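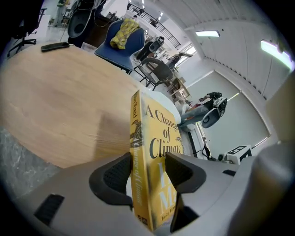
Kekeck Open Lab: Visitor FAQ

Home / Visit / Open Lab / FAQ

Last updated in August

When is the lab open to visitors?
The Open Lab runs one afternoon a month. Doors open at 1:30 p.m. and the last demonstration starts at 4:15 p.m. Dates are posted on the Visit page when they are confirmed.

Do I need to register?
Yes. Each demonstration group is limited to 14 people. Registration closes at noon on the day before. Walk-ins are admitted only if a registered visitor has not checked in 10 minutes after the group's start time.

What will I see?
Two parts. The first is a session with the hand-held gripper, in which a staff member picks up and places household items. The second is a session with a robot arm running a policy trained on recordings from the same gripper. The full program takes 50 minutes. Other robots on the floor may be powered on for unrelated work and are not part of the program.

What is the hand-held gripper?
It is a two-finger gripper with a camera, carried and operated by a person. It records what the fingers do and what the camera sees. The recordings are used to train robot arms fitted with matching fingers. Our current model is the Fovik, third revision, which has rubber-padded fingers in a gray housing.

Can I try it?
Yes, after the first session. Each visitor gets up to 3 attempts. Visitors under 12 need an adult beside them. Left-handed use is possible, but the trigger was laid out for the right hand and the grip will feel offset.

Which objects are used?
Mostly things found in a home or office. Paperbacks are a regular item; the yellow copy of "A Change of Climate" by Hilary Mantel is one of them. A paperback held upright between two fingers is a useful test: too little force and it slips, too much and the covers bow. Mugs, folded towels and cardboard boxes are used on other days.

May I bring my own object?
Yes, with these limits: no glass, no liquids, no blades, nothing wider than the open fingers. Show it at check-in. Staff may decline an object without testing it.

Will the robot arm succeed every time?
No. Failed grasps are part of the demonstration and are not edited out or restarted. The current training set for book handling holds 1677 recordings. The target for the next release is 2000. Performance on objects outside the set is noticeably lower.

What are the black-and-white square markers for?
They are fiducial markers. Software finds them in the camera view and uses them to calculate position. Please do not move, cover or lean on anything that carries one. A shifted marker means the setup has to be calibrated again, which takes almost an hour.

Will I be recorded?
The gripper camera has a wide view and picks up much of the room. Visitors who do not want to appear in recordings should ask for a blue badge at check-in. Recordings that include blue badge holders are deleted the same day.

Can I take photos?
Yes, without flash. Flash interferes with the cameras. Please do not photograph screens.

Is the demonstration area accessible?
The main floor is step-free from the east entrance. The mezzanine is closed to visitors.

Does the lab sell the gripper?
No. Hardware inquiries are handled by Lindqvist, which builds the housings. Questions about the recording software go to the Restar project, through the form on its own page.

Can a school or company book a private visit?
Yes, subject to staff time. Send the group size, preferred month and any access needs through the Contact page. Allow 3 weeks for a reply.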